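Cirnelbridge Residents' Newsletter
May 30, 2020

Floors: what we learned from the Unton Court repairs

The floor work in Unton Court is finished and the last invoice has been paid. The total came to 3,868, which is inside the amount set aside last spring. Inmaculada Rivas kept the paperwork and has a copy for anyone who wants to go through it.

Most of the trouble was in the ground-floor homes. Boards had lifted near the outside doors, and in two of the kitchens the gaps were wide enough to collect crumbs. Montes, the firm that did the job, put this down to dry winter air followed by a wet spring. Wood shrinks and swells across its width, so a room that looks fine in May can show gaps by the time the heating has been on for a month.

Many of you have asked about day-to-day care. Sweep before you mop, and wring the mop out well. Standing water does more harm than dirt. Skip vinegar and steam cleaners on any floor with a finish on it, and put felt pads under chairs and tables. The pads wear out, so look at them when you move the furniture to clean.

A pale floor hides dust but shows dark marks from shoes and chair legs. A damp cloth takes most of them off. For the rest, a clean pencil eraser works – go lightly and with the grain.
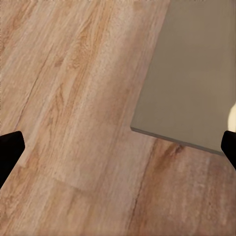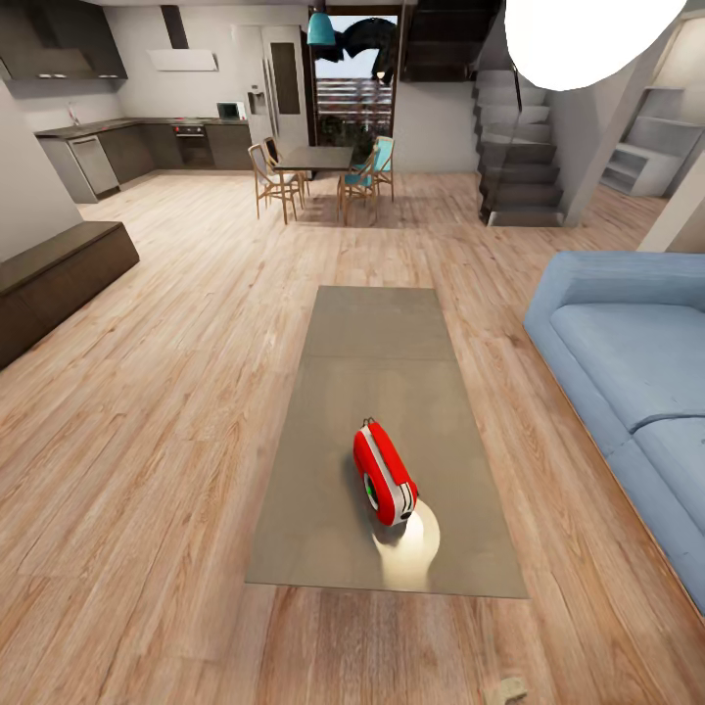 Gaps between boards

Small gaps can be left alone. They often close again when the weather turns humid, and filler pushed into them in winter gets squeezed out in summer. If a gap stays open all year and you can fit a coin in it, put in a request at the office and it will go on the fall list.

Please don't sand boards yourself. The finish in the newer homes is thin and a rented sander will go through it fast.

Leftover material

Montes left 17 spare boards and 36 felt pads in the Gider Street storeroom. The pads are free to residents while they last. The boards are being kept for repairs, so please ask at the office before taking any. The storeroom key has to be signed for and returned the same day.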